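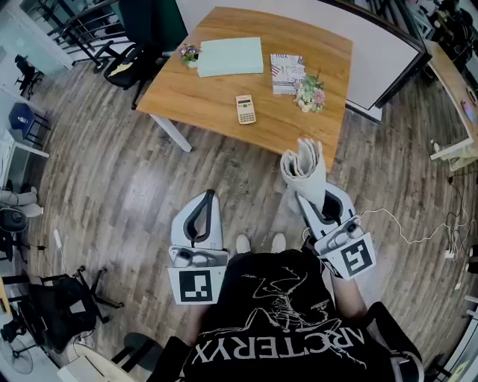

Fig. 1. Holding a rolled newspaper in the right-hand gripper.

Notes to go with the Tolis visit
Handling and Automation, session 6

These notes cover the demonstration part of the visit on June 16, 2018. Read them with your own notes from the day. The talk by Clifford Kowalchuk is on a separate sheet.

1. What was demonstrated

Tolis teaches its robot arms from examples. A person does the task with a hand-held gripper in each hand, and the movements are recorded and used later for training. The person supplies the eyes and the judgement, but the grip has to be one a robot could manage. Fingers are not allowed to help.

The printed black-and-white squares on the grippers are markers. A camera can find a marker and work out where it is and which way it is turned. Keep the marker faces in view when you plan a movement - a hand or sleeve across one spoils the reading.

2. Paper

A folded and rolled newspaper is stiff along its length and soft across it. Grip it too lightly and it turns in the jaws, too hard and it flattens. Kowalchuk's advice was to close slowly and stop as soon as the roll stops slipping.

3. Cloth

Cloth is harder. It has no fixed shape, so the same towel gives a different problem each time it is put down. A bunched towel can be held firmly at one point while the rest of it goes where it likes.
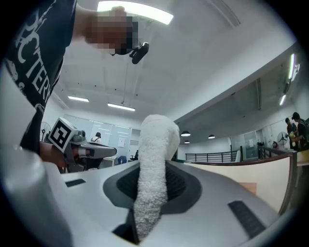

Fig. 2. Towel seen from the gripper holding it, with the second gripper at the left.

Compare the two figures. The view from above the hands takes in the table and the floor beyond. The view from the gripper is very wide and bends straight lines, but the object stays large in it. Training can make use of both.

4. Amount of data

The figure given in the talk was 500 recordings for one simple task. The Pusora set, which we will use in the lab, has 839, of which 209 are cloth.

For next session

Choose one object from your kitchen and write half a page on how you would pick it up with two jaws. Say where you would grip it and what could go wrong. Bring it on paper please.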